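From: Damian Sobczak
To: Gashi users list
Date: June 11, 2023
Subject: Re: [gashi-users] Left/right mismatch after firmware update

On the Plornumberg thread, Bralitz support wrote:
> If the two units drift apart in time, please check the sync
> cable first. We have seen 80 ms of lag from a loose plug. Can
> you tell us whether the fault comes on straight away or only
> after the grippers have been running for a while?

Only after a while. I went through the cable first, as you asked, and swapped it for a spare. No change. We've been folding and sorting clothes on a bed with two of the hand-held grippers, one in each hand, and the first part of every session lines up fine. 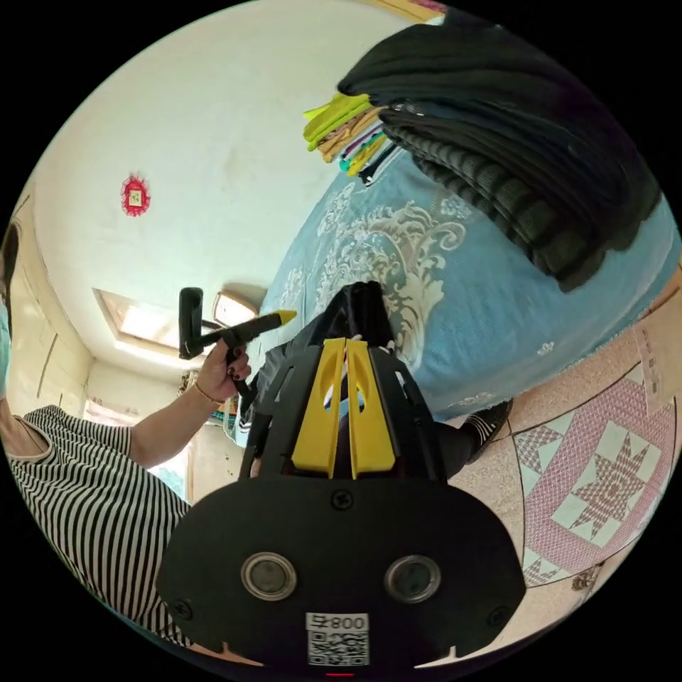 The logs are cut into blocks of 1000 samples. With the new firmware the jaw width on one unit stops updating somewhere in a block and holds its last value until the next block starts. The other unit keeps going. No error is written and the light on the housing stays red the whole time, same as when it's recording properly, so the operator has no way to tell.

I checked the recordings by hand over two evenings. Out of 334 takes, 200 are clean from start to finish. The rest have at least one frozen stretch. Dark clothes seem to be no worse than light ones, so I don't think it has anything to do with the lenses.

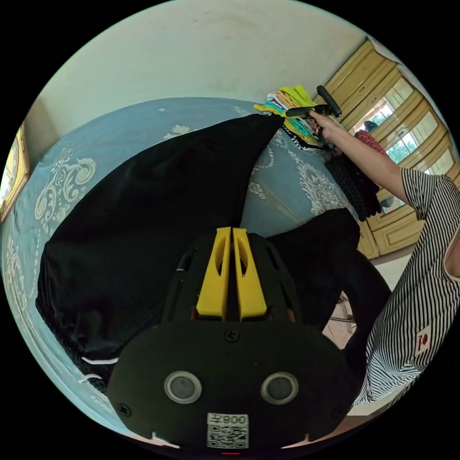
The part that worries me more is what happens downstream. We replay takes on the arms at the Dimport bench, and a frozen width reads as "keep holding". Last week one arm let go of a sleeve on cue and the other didn't. It kept its grip, pulled against the table clamp and tripped the force limit. Nothing broke and no one was near it, but the limit had been set fairly high for a different job. I've since turned it down and we're not replaying anything recorded after the update.

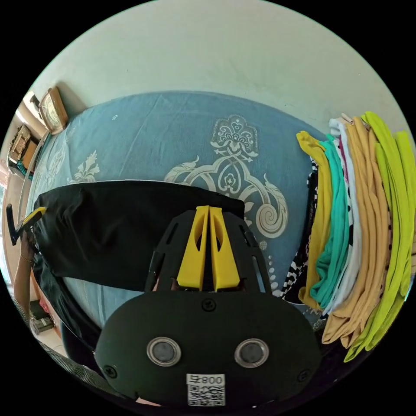

Things I've tried so far:

- new sync cable, both ends reseated
- swapping left and right units (the fault stays with the unit, it doesn't follow the hand)
- a different card
- shorter takes, which helps a bit but doesn't cure it
- going back to the February firmware on the bad unit

The last one is the only thing that has worked, and I've only had it running for one afternoon. I'd want a few more days before I called it fixed. Long items like trousers are the best test I've found, as both grippers have to stay closed and then open at different times.

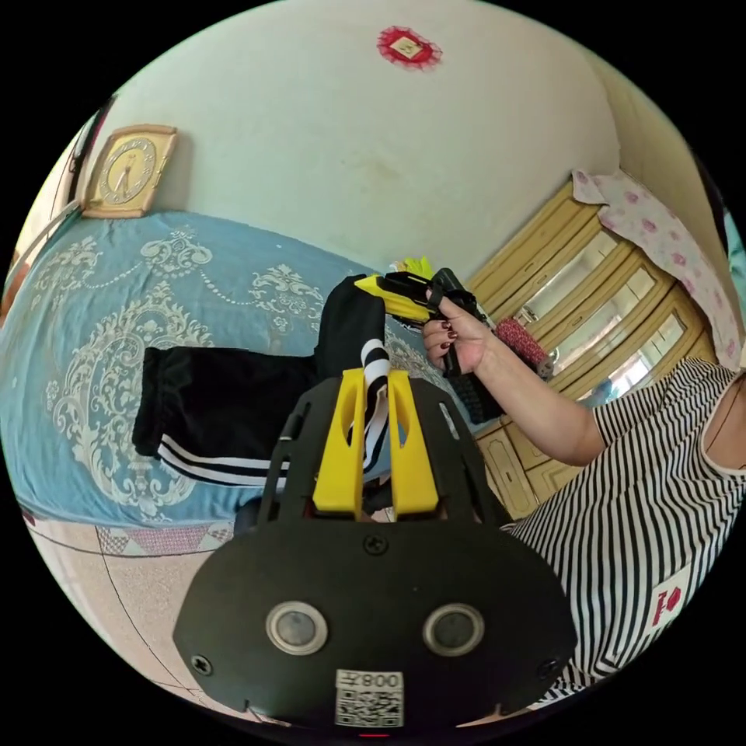
Both grippers on the striped track pants.

Could someone else with two units on the current firmware plot jaw width for left and right on the same axis and look for flat spots? A held garment gives you a flat line too, so look at the stretches where the jaws should be opening. I can send my script if that's useful, it's not tidy.

To Bralitz: do you want the raw logs or just the bad blocks? The full set is too big to email.

Damian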